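Unit 6. Grapevine rootstocks and water supply

Reading before class: Solanki, course reader, section 2. Bring your soil profile sheets from the Clurnthorpe visit.

6.1 Why vines are grafted

Most wine grapes are grown as two plants joined into one. The scion carries the fruit and sets the variety. The rootstock carries the roots and decides how the plant copes with pests, lime, salt and drought. Grafting spread through Europe in the late nineteenth century, after phylloxera, an insect native to North America, destroyed vineyards planted on their own roots. American species had evolved alongside the insect and tolerated it. Three of them matter for this unit: Vitis riparia, Vitis rupestris and Vitis berlandieri.

6.2 Species traits

Riparia roots are shallow and spread sideways. They suit deep, moist soils and tend to bring ripening forward. Rupestris roots grow at a steep angle and reach depth where the subsoil allows it. Berlandieri handles lime well but roots poorly from cuttings, so it is nearly always used as a parent in crosses. Most commercial rootstocks are crosses between two of these species. 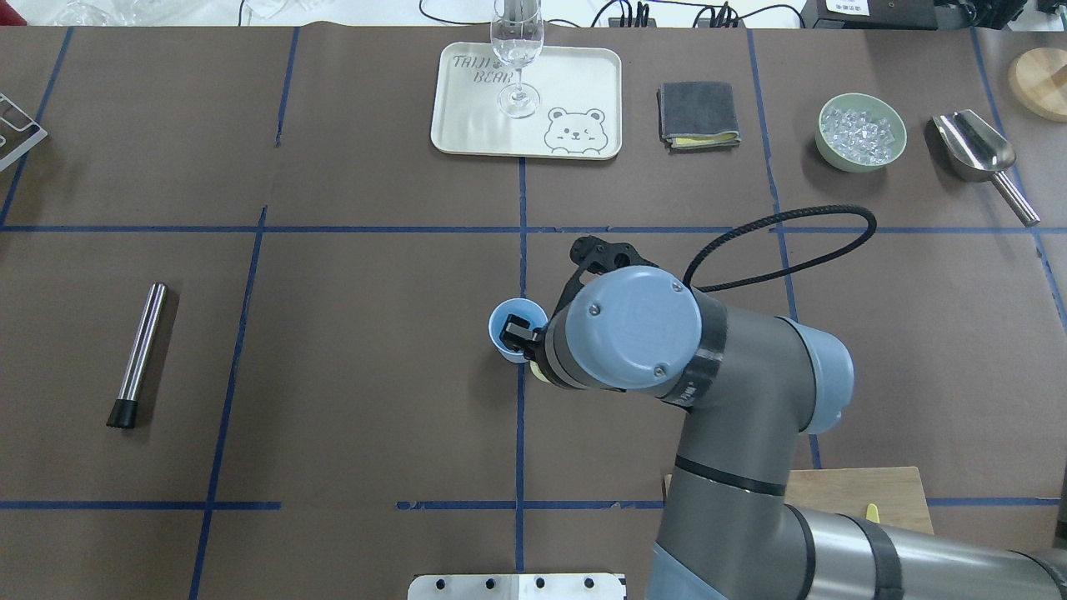 Vigor must be read together with the soil. A vigorous rootstock on a shallow, stony slope may give a moderate canopy. The same rootstock on deep loam will produce too much leaf, and the fruit will be shaded. Compare the Famia and Verstraete blocks on your site map – same scion, same row spacing, different rooting depth.

6.3 Planting density and water

Density is given in vines per hectare. The Pravado block stands at 3,000. Closer planting does not reduce water demand per hectare in step with vine size, and total leaf area is the better guide. Mild water stress between fruit set and the start of ripening limits berry size and slows shoot growth. Severe stress at the same stage reduces sugar later on, as leaves close their stomata and photosynthesis drops.

Leaf water potential is measured with a pressure chamber. Predawn readings show what the roots can reach. Midday readings also reflect the weather and should not be compared between days without air temperature and humidity.

6.4 Exercise

Use the table on page 17 of the reader. Choose a rootstock for the Verstraete block and defend the choice on lime, depth and vigor, in that order. Two pages at most. Send to Lieven Van den Broek by November 27, 2022. Marked copies come back in December.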